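Castville toy library to reopen in larger premises

14 October 2021

Castville Toy Library will reopen next month in the former Haque shoe shop on Galstead Road, after being without a permanent home since July. The new site has a ground-floor play area, a storeroom and step-free access from the street.

Families will be able to borrow puzzles, board games, construction sets and play mats for up to three weeks at a time. Membership costs £44 a year for each household, and there are 40 free places for families receiving council tax support.

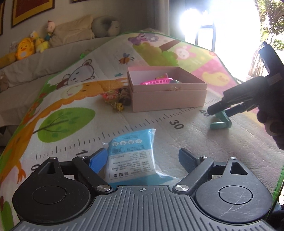

The lease has been signed for five years with the building's owner, Staturach Property. Fitting out began last week and includes new shelving, a replacement front door and a baby changing room.

"Parents have been asking us when we would be back, and we can now give them an answer," said Gillespie Munro, who chairs the library. "The old room was too small for families to stay and play. This one has space for that."

Dehua Tan, the library's manager, said existing members would have their subscriptions extended to cover the months of closure. Items still out on loan can be returned when the library reopens and no late fees will be charged.

Donations of toys are not being accepted until the storeroom is finished. Applications for free places can be made at the Castville council offices.

ENDS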